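## 4. Wiring the Clustirard wall thermostat

This section covers replacing an old low-voltage thermostat with the Clustirard. If your old unit is marked 120 V or 240 V, stop and call an electrician.

**Caution:** Switch off the furnace at the breaker before you touch any wire.

1. Set the old thermostat to OFF and pull the cover straight toward you.
2. Label each wire with the letter of its terminal. Go by the letters - wire colors vary from house to house.

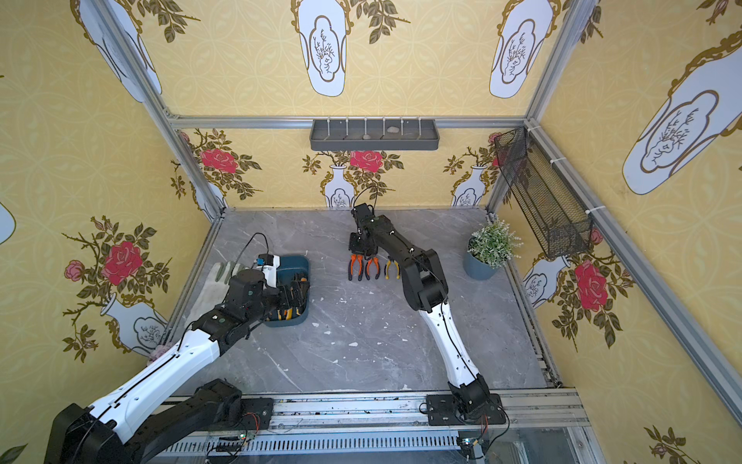
Ningsih Raju wrote in to say that the labels fell off halfway through her install, and that masking tape folded over on itself held much better than the stickers in the box.

3. Loosen the terminal screws and free the wires one at a time. Wrap them around a pencil so they can't slip back into the wall.
4. Remove the old plate. Fill the gap around the cable with putty, or drafts will throw off the reading. 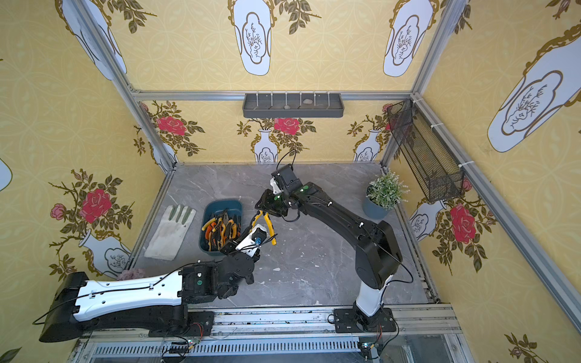 5. Level the new plate and fix it with the two screws supplied.
6. Push each wire into its matching terminal until the tab drops. Tug lightly to check.
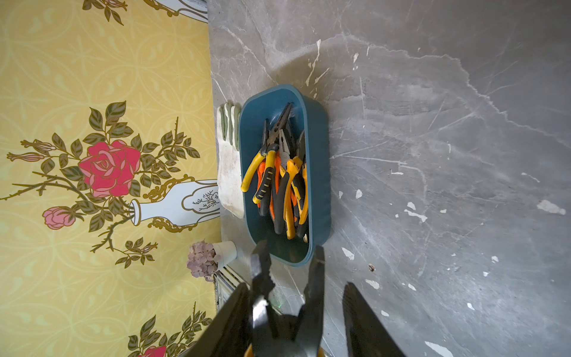 **Note:** Systems with a Vustar heat pump need the O/B wire. See page 69 for the jumper setting.

7. Snap the display onto the plate and turn the breaker back on. The screen shows code 134 while it starts.

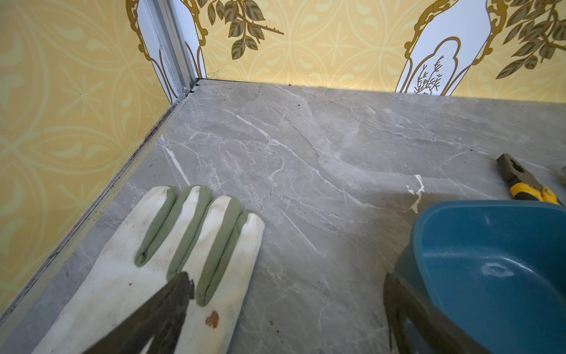
8. Hold MENU for 6 seconds, choose your system type, and press SAVE.

If the screen shows 586, the common wire is loose. Switch off the breaker and repeat step 6.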